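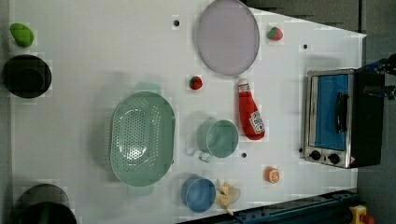
Chrysoula Kourkoulas wrote to me that she would never buy a repair territory without riding along in the van first. Start with that. Ask who in the room has done a ride-along.

1. What you are buying

A Besico territory is a line on a map and the right to work inside it. The Starnden one has 374 business addresses. Read the number out slowly. Most of them will never call.

Say that the van is separate. People miss this.
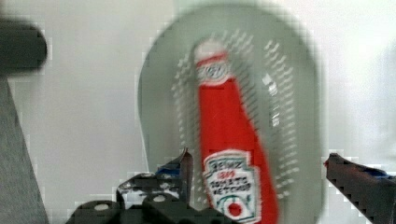
2. The first winter

Car dealers slow down after October. Restaurants keep going, and booth seats split all year. Tell the Katsaros story here: four torn seats, fixed before they opened, and they passed my number to the hotel next door. Keep it short.

Pricing: I quoted by the hour at first and lost money on travel. Now it's a flat price per panel plus a call-out fee.
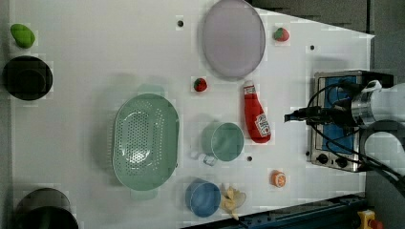 Efthymia Nikolaidis

Part two, after the break (15 minutes)

Selling up. I sold Clornley after two years and kept Starnden. The buyer wanted the job book, so mine had to be typed up from paper. Tell them to keep it on a computer from the start.

The franchisor has to approve the buyer. Allow time for it. Check the transfer fee in your own agreement. 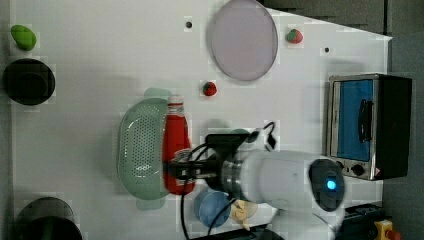

Red ketchup bottle in the gripper, over the green colander

Questions. If there are none, go back to the van costs.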